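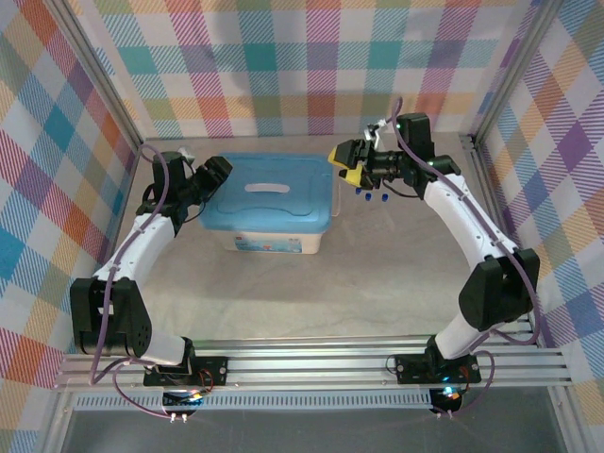

Part 2: Packing the small stuff box

I use one clear plastic bin with a blue lid for all my odds and ends - bottle caps, mostly.

1. Take the lid off and lay it flat on the table, over to one side.

2. Set the open bin next to it, label facing you, and put the caps down between the two.

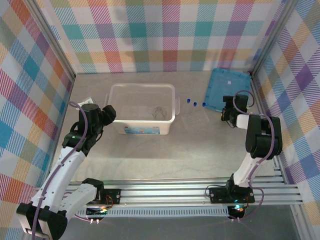
3. Drop the caps in one at a time. Check the corners of the bin first! Clear pieces are so easy to miss.

4. Press the lid down all the way around.

Note: I stop at 40 caps per bin.

Caution: don't lift it by the lid.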